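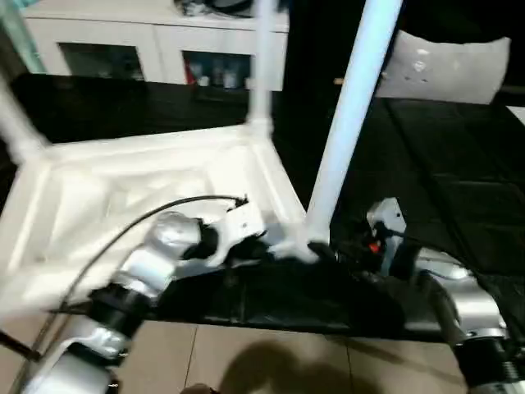 4.2 Contact state estimation and regrasp planning

The planner of Akgül needs to know, at every control step, which arm is holding the object and which arm is free. In our first version this was decided only from the finger opening. For thin parts, such as the rim or the leg of light plastic furniture, this was not reliable, as the opening of a closed empty gripper and of a gripper on a thin rim differ by only a few encoder counts. We therefore combine the opening with the motor current and with the distance between the fingertip and the nearest surface in the head camera point cloud. The three signals are filtered over a window of 80 ms and passed to a small state machine with five states per arm.

A regrasp is allowed only when one arm is in the state "free" and the other is not moving. Figure 4 shows a configuration of this kind: the right gripper is over the black work surface and does not touch the white furniture, while the left gripper is directed to the near rim.

Figure 4. Head camera view with the right gripper clear of the object.

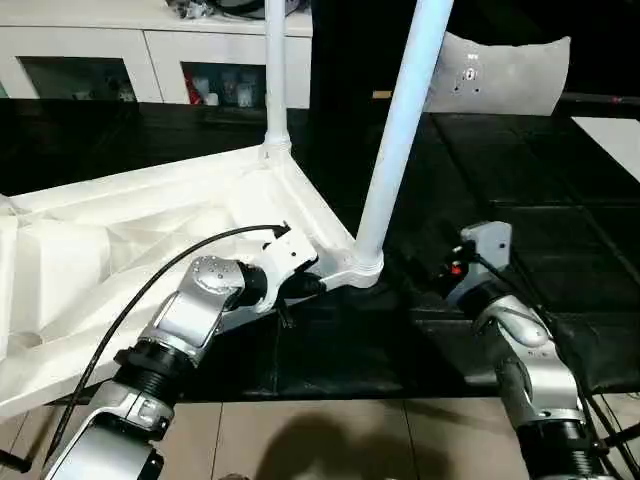
For the free arm we sample 235 grasp candidates along the rims and the legs, and remove those where the forearm would cross the other arm. Usually 14 or fewer remain — in narrow poses sometimes none, and then the planner asks first for a small rotation of the object. The ranking of the candidates follows Eren and Saraç, with one change: we add a cost for the cable, which can be pulled tight when the wrist turns more than half a revolution.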